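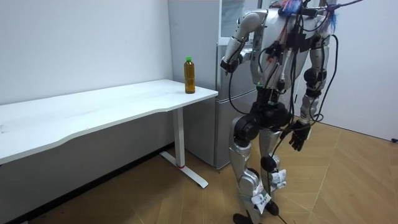

The small room at Mukingate, with the white desk and the tall silver refrigerator.

Ekham Community Facilities Forum
Topic: Refrigerators in hireable rooms – draft clause 11

Mukingate_Admin
Members are invited to comment on draft clause 11 of the hire conditions. As presently worded, the clause would require every refrigerator in a hireable room to be emptied and switched off at the end of each booking. The present arrangement leaves appliances running all year. Comments will be received until the end of October and forwarded with the draft.

clivach_hall
Clivach does not support the clause in its present form. Our regular hirers store milk and labelled lunches between sessions and have done so under a written permission that remains in force. A unit that is switched off must also be left with the door ajar, or mould will form on the seals. The draft is silent on this point. 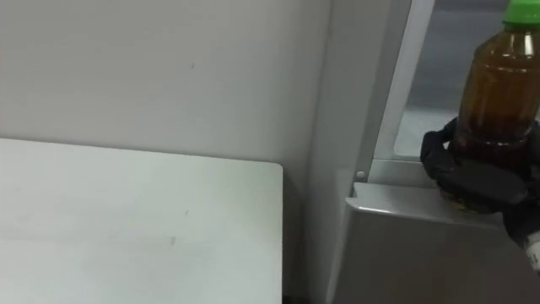
The written permission covers three groups, and we would ask that it be honoured until it expires. A clause that overrides existing agreements without notice is likely to be disputed.

Painemal_Rooms
With respect to the previous contributor, storage between bookings is the practice the clause is intended to end. At Painemal we adopted a similar rule 18 months ago. Complaints regarding odour and missing food have fallen, and cleaning staff are no longer asked to judge whether a container has been abandoned.

clivach_hall
Painemal lets its rooms mainly for single evenings. Ours are let by the term. The two cannot reasonably be governed by the same wording.

ekham_tenant17
I write as a hirer. My organisation would accept an emptying rule, but not the switching off. An evening group arriving at 6 pm cannot wait for a refrigerator to reach a safe temperature before catering is delivered.
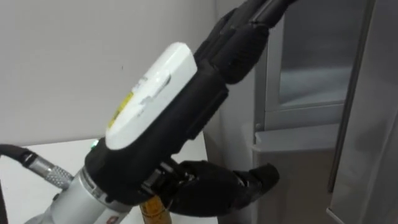
I would further suggest that the hire fee state plainly whether electricity is included. Our last two invoices treated the matter differently, and the enquiry we lodged has not been answered.

Mukingate_Admin
The enquiry concerning invoices has been noted and will be dealt with by direct correspondence. On the substantive matter, alternative wording is offered for consideration:

"11. Refrigerators shall be emptied at the end of each booking, except where written permission for storage has been granted. Appliances shall be switched off only where no booking is recorded for the following 17 days, and the door shall then be secured in the open position."

Painemal_Rooms
We can accept this, although the exception is generous. Permissions should lapse at the end of each term unless renewed.

clivach_hall
Clivach maintains its objection to automatic lapse – renewal each term is an unnecessary burden on both parties. The remainder of the revised wording is acceptable.

ekham_tenant17
Would the 17 days be counted from the end of the booking or from the date of inspection?

Mukingate_Admin
From the end of the booking. The draft will be amended to say so.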